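3.2 Drinkware and Table Setting

The placement of a cup on a shared table affects both the likelihood of spills and the time needed to clear the surface afterward. In the Clurndale survey, conducted in June, 200 households were asked where cups were normally set down between uses. The most common answer was directly on the tabletop. Coasters and saucers were reported mainly in homes with unfinished wood surfaces, where marking is a concern.

For the placement trials we restricted the setting to one upright cup and one flat, round base slightly wider than the cup. Handles, lids and spoons were left out, as they change the outline of the item and make center offsets harder to compare between trials.
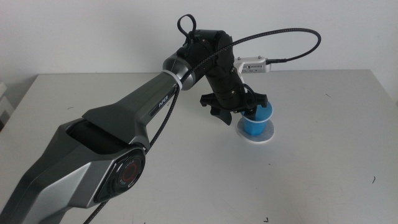 Figure 4. Light blue cup on a round white base, pale tabletop.

How wide should a base be in relation to the cup it holds? It should extend past the foot of the cup on all sides by a small margin, enough to tolerate an off-center placement but not so much that it takes up space needed for neighboring items.

Each condition was repeated 100 times. A placement was scored as centered when the full foot of the cup rested on the base and the offset between the two centers fell within the tolerance given in Section 2. Placements with any part of the foot over the rim were scored as failures, including those in which the cup remained standing. The threshold for an acceptable condition was set at 90 percent centered placements.

Cup color was not treated as a variable. The Skolwood tableware list, from which the size classes were taken, groups cups by foot diameter and height only, and we follow that grouping in Table 2.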